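Print this page | E-mail this page

Back in the gym, and happy about it

The head coach at Clillanine Boxing Club talks faster than most of her fighters punch, and on the evening we met she had plenty to talk about. The club had taken 4 boxers to the Flutavthorpe open show in April and brought home three wins, along with one very narrow loss that she is still arguing over.

"I had him up by a round," she says. "I've watched it back and I still have him up by a round! But the other kid was terrific, and the crowd was on its feet for the whole of the third. You can't be mad about a fight like that."

She started coaching 12 years ago, after her own amateur career ended with a bad shoulder. She boxed at lightweight, mostly going forward, and laughs when I ask about her defense. "What defense? I teach it now so much better than I ever did it."
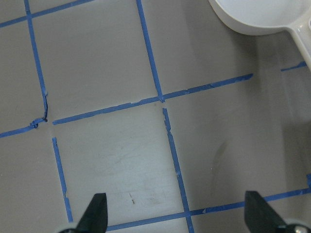
Footwork is where she begins with everyone, whether they are 11 years old or 40. New members spend their first month learning to step and pivot before they are allowed to throw a right hand with any power behind it. Some of them hate it. "They come in wanting to hit the bag," she says, "and I get that, I was the same. Then one night they slip a jab, they're standing in just the right spot to answer it, and their whole face lights up. I live for that."

Her flyweight, the busiest of the Flutavthorpe winners, is the best advertisement for the method. She boxed a taller opponent who had the better of the first round behind a long lead hand, then spent the next two stepping outside it and digging to the body.

"Between rounds I told her one thing, get your front foot outside his sister's foot. Sorry, that's a joke, her opponent's brother boxes too and we'd been teasing him all week. But she listened. She came out for the second and it was a different fight." 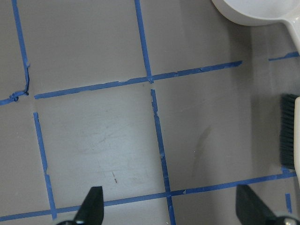

The show drew a crowd of 600, the biggest most of the Clillanine boxers had ever walked out in front of. Their heavyweight was so nervous that he put his headguard on before his hand wraps. He won on a stoppage in the second.

Next up is a home and away match with Wragg, a club she clearly admires. "They're so well schooled. Tight guards, good manners, never out of shape. We lost to them last time and I came home buzzing with ideas." After that there is a trip to Ondberg, where she hopes to get all her juniors a bout.

Does she miss competing? She thinks for a second, the only pause of the evening.

"The walk to the ring, yes. The weigh-in, never. Come and ask me again after Wragg."

Last updated: May 6, 2026

Contact us | Copyright Clillanine Boxing Club | Back to top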